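## Laying the table, the long way round

Mon 8 July

Hello again from the back bench! I promised in the last newsletter that I'd write up what we've been doing with the two-armed rig, and then Dehua reminded me (twice) that I'd promised the same thing in March. So, table setting it is.

The job is a place setting for one. Napkin, plate, spoon, fork, cup. I could do it with my eyes half shut and a phone wedged under my chin, and for the past fortnight I've been doing it over and over through a pair of hand controllers, moving two robot arms about while the computer records every joint. The idea is that after enough goes, the policy learns to do it from our recordings. We set ourselves a target of 200 good demonstrations before we train anything, and I'm very glad to say I haven't had to do them all myself. Zixuan Hou has been taking the mornings and is far smoother at it than I am.
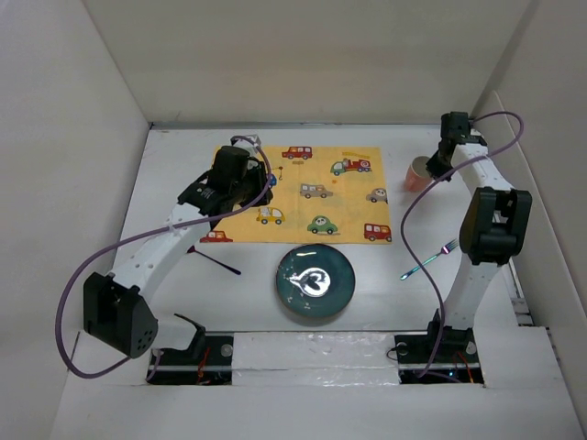
*Napkin, plate, cutlery and pink cup, with an arm on either side.*

I chose the napkin, by the way, and I stand by it! Imtiaz wanted plain white. I said plain white on a white table was asking for trouble, and that if I was going to stare at a napkin all week it should at least have a fire engine on it. It's a good bright yellow, so you can tell at a glance where the corners are, and corners are what you spend your life thinking about in this game.

Flat things are horrid to pick up. With your own fingers you sort of pinch and slide without noticing, but through the controllers you can't feel the table at all, so you're going down by eye and hoping. My first dozen tries were mostly me pressing the gripper into the tabletop and Guangming Dong wincing behind me. What helped in the end was coming in slower than feels natural and getting the fingers lined up well before the last bit of the drop. Zixuan counts under her breath. I hum, which I'm told is worse.

The other thing I had to unlearn was fidgeting. If I dither over the fork for 5 seconds, that dithering goes into the recording, and the robot will quite happily learn to dither too. Mingxuan Shi went through our early batch and threw out 12 of mine for exactly that. Fair enough, I'd have thrown them out as well (though perhaps not read them aloud at lunch).

We also swap which arm does what between sessions, and shift the starting places of things by a hand's width or so, to stop the policy from learning one exact layout by heart. The napkin goes down a bit skew some days. The cup wanders. I keep wanting to straighten it all before I press record, and I have to sit on my hands.
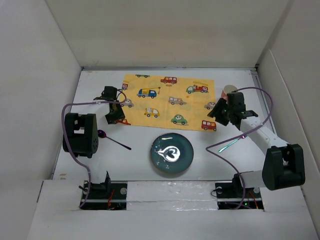

## What's next on the rig

We're holding on to the same plate and cutlery until the first set is finished, then Imtiaz wants a second set with a plain napkin (he's got his way after all) to see how much the pattern matters. My money's on it mattering more than he thinks.

After that the rig goes over to the Hinine project for three weeks, so if you want a turn at the controls, please ask before then. You don't need any experience. Beginners are welcome, in fact, as we'd like a few more styles of moving in the mix. Slots are half an hour, and your wrists will thank you for stopping there. Put your name on the sheet by the door or drop Dehua Cao a note.

One small plea: if you're last off, please park both arms and save your session under your own name. We've got a folder called "test test new" and I'd love to know whose it is.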